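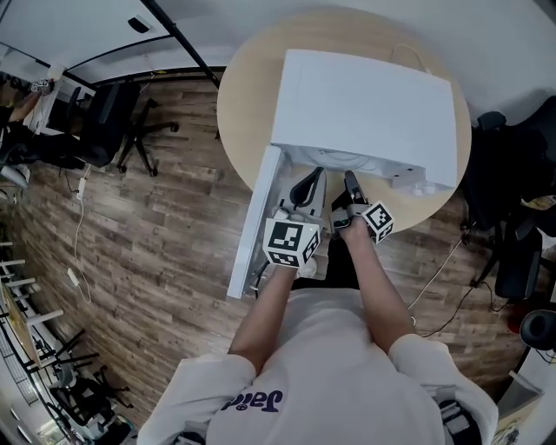

Okay, thread time, because I promised a few of you I'd write up the great furniture move of my tiny dining room. I've been in this apartment in Bovville two years and I have hated the rectangular table for every single day of it. Corners everywhere! My hip had a permanent bruise. So I finally went round, in a light wood, and I'm so happy I could cry. A big white box can sit on it and there's still table left over for your elbows, and that was my whole test.

The old one went to Jaqueline Quezada, who has a dining room like a bowling alley and no hips to speak of. She gave me 300 bucks for it plus a lemon tree. I did not need a lemon tree but I have named it and it lives here now.

Things I learned about round tables, in no order. Measure from the wall to the edge with the chair pulled OUT. I measured with the chair in, like a fool, and had to shove the bookcase into the hall.

Rugs. Don't get me started (I'm starting). A square rug under a round table looks fine in every store and weird in my house. Yesenia Becerra says it's the fringe. She may be right, she usually is about fringe.

My budget for the whole room was 500. The lamp ate more of it than I'd like to say in public. It's from Flinditz, it's the color of a ripe apricot, and it hangs way too low right now because I can't find the little cord clip that came with it. If you're tall, duck.

Someone asked about the finish. It came with oil on it and I've added one more coat – thin, with an old sock, wiped off after 14 minutes because that's what the can said. Smelled like a paint store until bedtime. Open your windows.

Chairs are still the old ones and they don't match, and I've decided I like it. Two are from my aunt Consuelo, one is a folding chair from the garage, and the green one I found on the curb in March and carried home nine blocks on my head.

Next up is the wall behind it. I've got three sample pots open and all of them look like oatmeal after dark. Send me your favorite warm whites, please – and if you say "just go with gray" I'm muting you till the weekend.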